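**Changing my old cat from dry food to wet food: what I learned in 6 weeks** (thread)

Posting this on 22/06/2025 so I don't forget the details. My cat Akl is eleven, she ate only dry food all her life, and our vet wanted her on wet food.

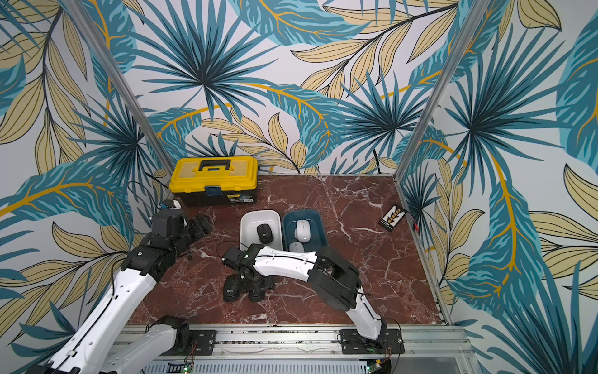 ## 1/ Why we changed

Akl had crystals in her urine in the winter. The vet, Dr. Widad Saliba, told me she drinks too little water. Dry food has very little water inside, and many cats don't make up for it at the bowl. So the plan was more water through the food. I am not a vet, I only write what we did.

## 2/ The first try was a failure

I opened a can of Vastel chicken pâté, put it in her bowl and took the dry food away. She smelled it, she scratched the floor next to it as if she wanted to bury it, and she left. In the evening she still had not touched it.

I was ready to wait. Dr. Saliba said on the phone: please don't wait. A cat who doesn't eat can get a serious liver problem, and it can start after a couple of days, more so if the cat is heavy. I gave the dry food back the same evening.

## 3/ Meals before menu

Akl always had a full bowl, day and night. A cat who snacks all day is never hungry enough to try a new thing. So for the first two weeks I didn't change the food. I changed only the hours: morning, late afternoon, and one small portion before I sleep. After half an hour the bowl went up.

She complained a lot in the first nights. Then she began to wait for me in the kitchen.

## 4/ How many calories

I had no idea how much she ate before. The vet calculated 176 kcal a day for her weight and age. This is her number, please ask for your own cat. I weighed the dry food on a kitchen scale and I learned that my "one scoop" was too much. So part of her extra weight was my scoop.

## 5/ The mixing

Week three: one teaspoon of wet food on the side of the same plate, not mixed. She ate around it. After a few days she licked it.

Week four: I crushed some dry kibble into powder and put it on top of the wet food. This was the best trick for us. It smells like the old food.

Weeks five and six: every few days a bit more wet, a bit less dry. When her stool became soft I stayed on the same amount until it was normal again, then continued.

## 6/ Temperature

Food from the refrigerator she refuses completely. I add a spoon of warm water and stir. It smells stronger and she gets more water. I don't use the microwave because it makes hot spots in the middle.

## 7/ Texture was more important than flavor

I bought many flavors of pâté and she disliked all of them in the same way. My neighbor Qusai Abu Hammour gave me 2 pouches of Kaltham turkey in gravy, which his own cat did not want. Akl cleaned the plate. Then I understood that she likes pieces and sauce. Please buy single cans before you buy a full box. I still have a box of pâté, if somebody in Vellby wants it, write to me.

## 8/ The plate

I changed the deep bowl for a flat saucer. I can't say if it is the whiskers, people argue about this. She leaves less food on the saucer, so it stays.

## 9/ Reading the label

You can't compare the protein on a can with the protein on a bag directly, because the can is mostly water. Take away the moisture first. Example: a can with 10% protein and 78% moisture has 22% dry matter. 10 divided by 22 is 45% protein. For me this calculation was a surprise, the can looked so weak before.

Check also for the words "complete" or "complete and balanced". Some pouches are only a treat or a topper, and the letters are small.

## 10/ Cost

It is more expensive, I will not pretend. I now buy the larger cans and divide them. An open can stays in the refrigerator with a lid, and I throw it away on the third day.

## 11/ Where we are now

Akl eats wet food in the morning and afternoon, and a small portion of dry at night. Dr. Saliba is fine with this. The litter box has bigger clumps than before. The next urine test is at the end of June and I will add the result under this post.

## 12/ One question from me

Does anyone have a cat who accepts fish in gravy but not in jelly? I would like to know which brand, Akl is getting bored with turkey.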